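Bench notebook, shared copy. Initials at the end of your bit, please, and that includes you, Rogério.

Feb 1, 2022

Spent the first hour on the big white table. Felicidad wants the surface finish settled before we order tops for the other two rooms, so today was wiping, looking, and wiping again. The Hutow cleaner leaves a haze if you use as much as the label says. Use half. The label is written by people who sell cleaner.

Moved the bits and pieces to the side table first, where they will live until someone decides they belong in a drawer. I have been hearing about that drawer since November.

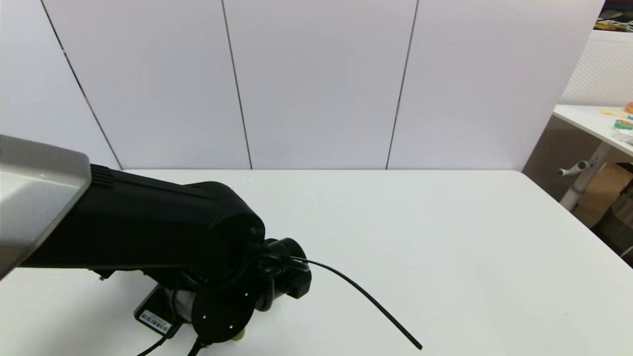
Panels

Four white panels along the back, dark seams between them. Valquíria would like the seams filled. Esther would like them left alone so we can get a panel out without a chisel. I side with Esther, mostly because I own the chisel. Quote from Fagundes for filler and labor is 286, which settled my opinion further.

Spent a while looking at the tabletop under the room lights. The white comes out bluish in places and grayer in others, and I went over one gray patch three times before accepting that it was the lighting and that I had been cleaning a shadow.

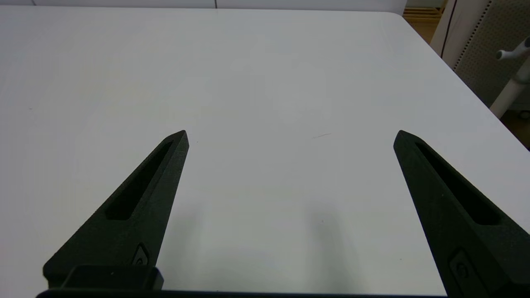 so the lamp spacing goes on the list, below the drawer and above the door that sticks. Hermine has a diffuser sheet left over from the Gerar job and says we can have it if we carry it. It is longer than the elevator.

Brush test next. Soft one only; the stiff one marks the finish and I have the marks to prove it, near corner, do not lean on them in front of Felicidad.

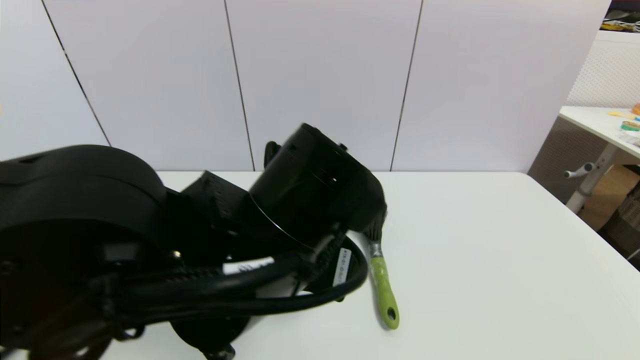

Clolar annex, November

Copied in from the old book, same brush, other table: "107 strokes, no scratches, arm tired. Stopped." Handwriting is Rogério's. No initials.

I plan to stop well before 107.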